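Used-car listings should state tire age in the first line, next to mileage. Most leave it out. A hatchback with 13 thousand miles can still sit on its original rubber after 8 years, and the compound hardens whether the car moves or not.
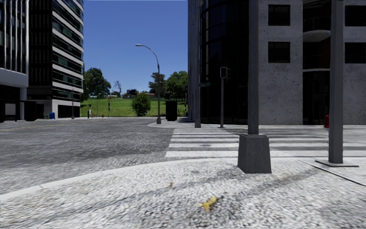
The date is molded into the sidewall as four digits, week then year. Reading it takes a minute per car. Biltum, the dealer I bought from last December, listed paint code, key count and floor mats, but no tire dates. A replacement set of Fivness all-seasons cost me $339 fitted.
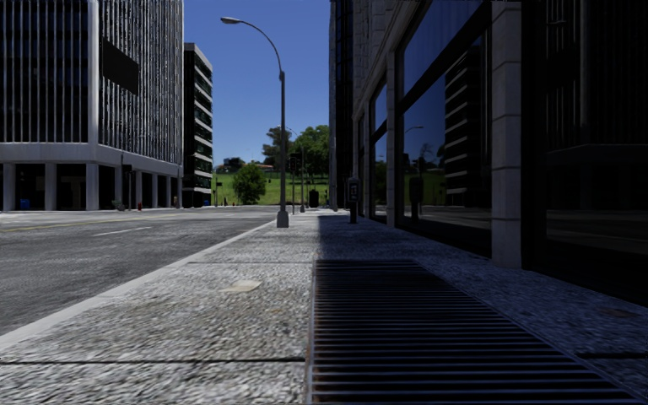

A grate along the sidewalk.

Dealers answer that tread depth is already measured. Tread depth records wear. It says little about cracking between the blocks or grip on a cold road, and a lightly used car will score well on it at any age.
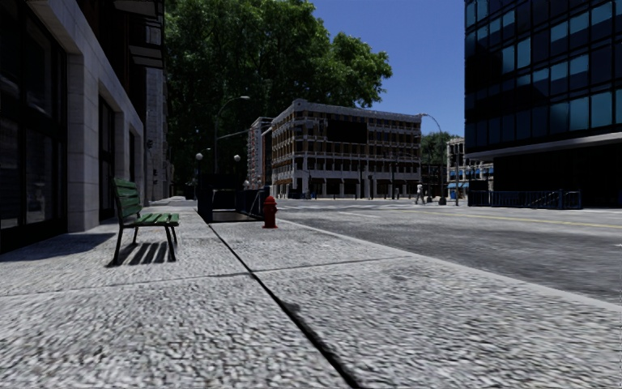
The same applies to the spare, which may never have touched the ground. I would list five dates, one per tire, and let the buyer adjust the price. On a car at $1640 a new set is a fifth of the total.

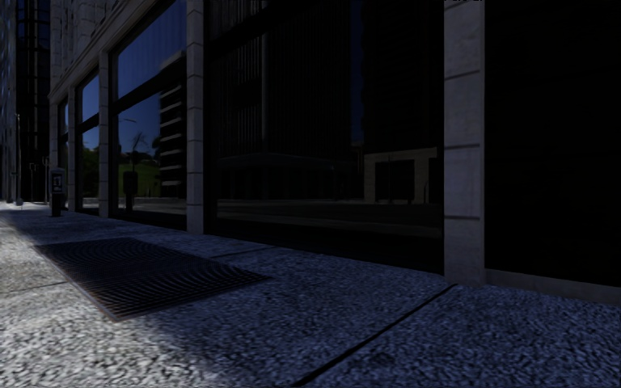 Sidewalk and building front in low light.

A seller who finds this too much work can photograph the sidewalls.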